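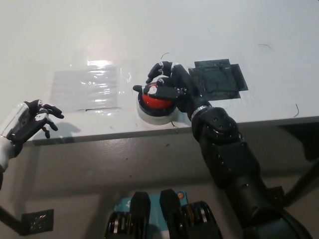 Right hand on the red button, left hand parked open. Comparing hands on the Gumthorpe bench, October 1, 2022.

**1/** We've been running the button press as our basic test for two controllers, Palar and Narkora. Same arms, same black hands, same red dome on its white base. A thread on what we've got so far.

**2/** The task is dull on purpose. Reach out, curl the fingers over the dome, push, let go, back off. The left arm just has to stay out of the way.

**3/** Total presses logged since April: 1,837. Of those, 477 were on Narkora, which we got going much later. So don't read the totals as a fair split.

**4/** Palar first. It's stiff. It goes where you tell it and it doesn't much care what's there. Good on a fixed target, less good if you've bumped the button over a bit and forgotten to update the position.

**5/** Narkora is softer on contact and slower to settle. You can hear it hunting a little on the way down. It copes better with a button that has moved, but the release is sloppy and it sometimes drags a finger on the way off.

**6/** Thumb placement matters more than I expected. With the thumb out to the side, the finger curl lands flatter on the dome. Thumb tucked under, it catches the base and tips the whole thing. We've left it out to the side for both controllers.

**7/** The head camera does fine on the red. Where it struggles is glare. There's a sheet of clear plastic taped to the table on the left, and the overhead light comes off it as a solid white patch. Depth goes to rubbish there.

**8/** Black tape on the right side is the opposite problem. Black hand over black tape and the outline goes missing. Over bare white tabletop it's fine.

**9/** We tried the Negash wrist camera for a week. Sharper up close, but the fingers block the view right when you want it. It's back in the drawer for now.

**10/** Next is 100 presses on each of the 2 controllers, button shifted between every press, same person doing the resets. I'll post the numbers whichever way they go.

**11/** To the person who asked about force readings — we have them for Palar only. The Narkora logs are missing that column and I'm still sorting out why.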